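4.3 Recording a thin-sheet grasp set

This section covers the wrist-camera recordings used for the slip estimator described in Section 2. Finish the camera and gripper checks in 4.1 and 4.2 first. The steps are the same for paper and thin card.

What the method needs

The estimator compares the edge of the sheet in consecutive wrist images with the finger position reported by the gripper. It works only when both finger and sheet are in view during the lift. A set has 134 grasps. In the Brotmont trials, sets recorded this way gave a slip warning in nearly 9 grasps out of 10 where the sheet later moved in the jaws. Flat, uncreased sheets did worse than creased ones, and we do not yet have a good fix for that.

Before you start

1. Open the Lavum recorder and load the profile thin_sheet.
2. Set the closing force to level 2. Level 3 tears light paper.
3. Check that the wrist stream and the gripper log show the same clock. If they differ, restart the recorder.
4. Leave the room as it is. Background clutter is wanted in this set, and the training split expects it.

Caution: Keep hands out of the reach of the arm while the recorder shows ARMED. The pause key stops the recording but does not stop the arm.

Recording

5. Place one sheet in the pick area. Fold or crumple it by hand for creased trials.
6. Press Start. Wait for the tone, then run the grasp.
7. Hold the sheet up for three seconds, then move the wrist at the speed set in the profile. Do not slow it down to get sharper images. Motion blur on the sheet is part of the data, and the edge tracker was tuned by Mirjam Martens on blurred sheets.
8. Open the wrist view and look at one image from the carry. Accept the grasp if you can follow the sheet where it bends around the jaws and can see the long dark finger below it. A blurred sheet with its upper corner sticking up, as here, is acceptable.

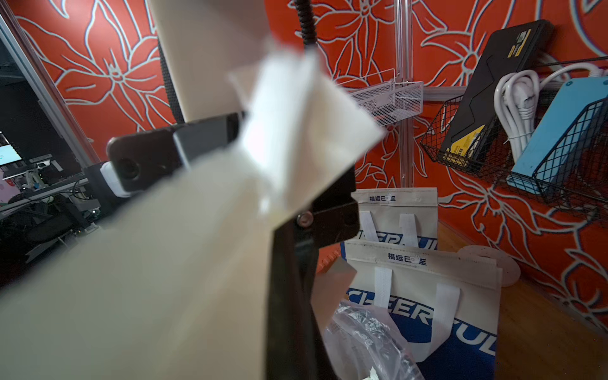 9. Mark the grasp as held, slipped or dropped. Use the gripper log for this, as a single image does not show slip.
10. Press Save and go back to step 5.

Note: If the sheet hides the finger for the whole carry, mark the grasp as occluded. Occluded grasps stay in the set but are left out of the slip score.

After the set

11. Export to the Galtska folder and enter your name in the log. Luuk Stevens checks the labels before the set goes into training.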